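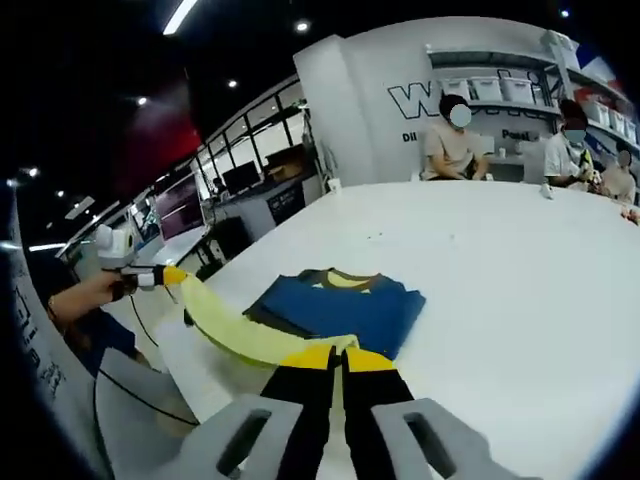
Omalow abre sus puertas para mostrar cómo se enseña a un robot a manejar la ropa

Temstead, abril. La empresa Omalow ha celebrado el jueves una jornada de puertas abiertas en su sede de Temstead, dedicada a la manipulación de tejidos con pinzas de mano. Han asistido clientes, vecinos y estudiantes del instituto técnico Murthy, repartidos en turnos de hasta 4 visitantes por mesa.

La demostración principal se ha hecho sobre una mesa blanca grande, con prendas de uso diario. Entre ellas estaban una camiseta azul con el cuello amarillo y marrón, y una tela de color amarillo pálido. El trabajo se realiza con pinzas que la persona sujeta con la mano, con puntas amarillas en los dedos. Los movimientos quedan grabados y después sirven para entrenar al programa Guser, que la empresa desarrolla desde hace 3 años.

La ropa es un material difícil para las máquinas, porque cambia de forma cada vez que se toca. Por este motivo Omalow ha decidido comenzar con tareas sencillas: extender, doblar y apilar. El archivo de Guser contiene en este momento 400 grabaciones de tejidos, y la empresa tiene la intención de ampliarlo durante el verano.

Después de la demostración, los visitantes han podido hacer preguntas al equipo técnico. Muchas de ellas trataban sobre el uso en lavanderías y hoteles, para los cuales se preparan 2 pruebas piloto.

La próxima jornada tendrá lugar en otoño. Los centros de enseñanza que desean participar pueden solicitar plaza en la recepción de Omalow, de lunes a viernes por la mañana. La entrada es gratuita.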